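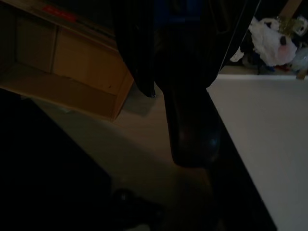
One tenant wrote in to say the cardboard box rule should go first, becuase people sweep everything into a trash bag and then come back asking for their screwdriver. Fair enough. Box rule is first now.

Huvley Shared Workrooms, Drarnville
Floor clean-up: questions we keep getting
Updated September 17, 2019

What is the box rule?
Open box on the floor, flaps folded out, next to where you're sweeping. Anything that might belong to someone goes in the box. Tools, parts, caps, cables, gloves in good shape. Everything else, trash. If you can't decide, box.

Where do I get a box?
Shelf outside room 412. Flattened ones are behind the door. Please tape the bottom before you load it, we've had 3 give out on the stairs since March.

Do I have to sweep the mat too, or only the tile?
Both. Mat first, then tile, or you do the tile twice.

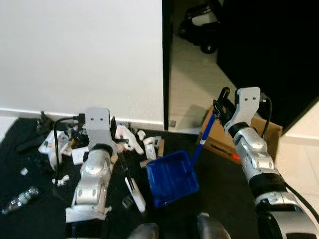
Most of what people leave behind is packaging, and packaging is light, so it goes everywhere if you push it fast. Pick up the big pieces by hand before you sweep. Bottles too. A clear plastic bottle on its side will just roll ahead of the broom, and a wooden block won't go nicely into a pan full of crumpled plastic. Grab those, then bring in the long-handled dustpan, set it flat on the mat, and sweep toward it in short strokes.

Can I use the short dustpan?
If your knees are fine with it. Long one is easier on the mat. Short ones live under the sink in the Le Goff wing.

Printed sheets on the floor, keep or toss?
Look at them first. Instructions and packing slips, keep for a week in the box. Blank or torn, recycling.

What about the empty cartons?
Flatten, recycling. Check inside!! Small parts hide in the corners.

Is there a mop for the white tile?
Yes, closet by the doorway. Damp, not soaking. Sweep first or the grit leaves streaks and on shiny tile you will see every one of them once the lights are on. Cleaner is the Tromen floor concentrate, one capful per bucket. Don't double it, it gets sticky.

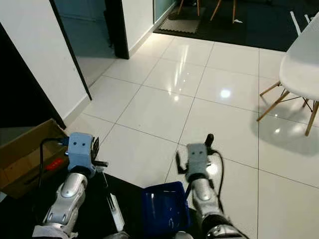
How full can the box get?
Flaps should still close. If they don't, start another one. Write the room and the date on a flap, marker is on the string.

Somebody threw out my stuff. Now what?
Check the box shelf, then the lost property cage. If it's not there, call extension 497 before the evening pickup. After pickup it's gone, sorry.

How long do you keep boxed items?
Roughly 5 weeks. Then usable tools go to the common bench and the rest goes out.

Soft things? Cloth, plush, padding?
Shake out over the trash, then box. Don't sweep fabric across the mat, it drags the dust along and you get a gray stripe.

Do I empty the dustpan into the box?
No. Hold the pan over the trash, pull out anything worth keeping, put that in the box, then tip the rest. People skip the middle part. Lift the pan level, don't swing it around by the end of the handle when it's loaded.

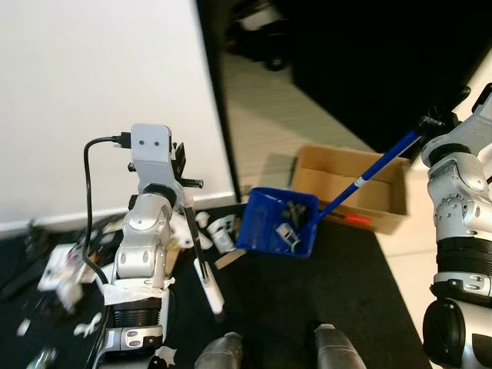
Loaded scoop, box open behind it.

The pan won't sit flat. Broken?
Probably grit under the front edge. Wipe it. If the lip is bent or cracked leave it by the shelf with a note and take another one.

Can I leave the box on the floor overnight?
Not in the doorway. Against the wall is ok. Screwdrivers all the way in please, handle and all, nothing poking out where folks walk.

Who empties the big trash?
Whoever is last out. Bags are on the roll inside the lid. Tie it, take it down to the yard, put a new one in.

Is there a fee if we don't sweep?
Yes, it goes on the next room bill. Amount is on your rental sheet, it differs by room size so we're not listing it here.

Something not covered? Extension 497, or leave a note on the box shelf.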